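Snack cans and shelf talk: my visit to the Mardale open day
8/2/24

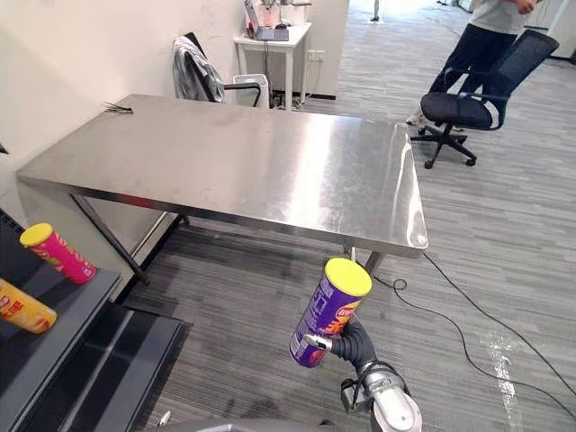 I have a soft spot for store fixtures, and I know how that sounds. I ran a small snack counter for years, so when Mardale opened up its display workshop for the day I drove 80 miles to get there and was in the parking lot well before the doors opened. The first room I spent any real time in was the one for packaged snacks, a plain office sort of space with striped gray carpet tiles and a big stainless steel table in the middle. I went straight for the black stepped shelf, of course. A pink canister with a yellow lid was lying on its side up on the top tier, and that got me going, because round cans are the worst thing in the world to display! Stand them up and you get a nice wall of color but they tip. Lay them down and you fit more in, but then they roll and all the customer sees is a lid.

The man giving the tour had opinions on this too (I think he was glad somebody asked). Mardale sells its stepped units in two depths, and he said most stores buy the shallow one and regret it by September, when the holiday stock starts showing up. I bought the shallow one myself back in the day, so I kept quiet.

After that we went across the hall to see the Sterik line, which is all wire baskets and clip strips. Not my thing, but the baskets do fold flat and they weigh next to nothing. There were 21 of us in the group and it got pretty tight in there — I mostly saw the back of a lady's raincoat.

Lunch was sandwiches from a place called Bashir, and they were terrific. Get the eggplant one if you go. Coffee was so-so.

The afternoon was pricing. A full Ukska corner unit with lights runs $950, which made a few people laugh out loud, but the plain countertop step is $40 and I very nearly bought one for my pantry. I can still see it on the shelf over the dryer with the soup cans lined up — my husband can't, so we are talking it over.

Parking was free, the restrooms were clean, and they let you wander back through the rooms at the end if you wanted a second look. Wear comfortable shoes, the hallway to the wire room is all concrete. I came home with a catalog, two pens and a tape measure.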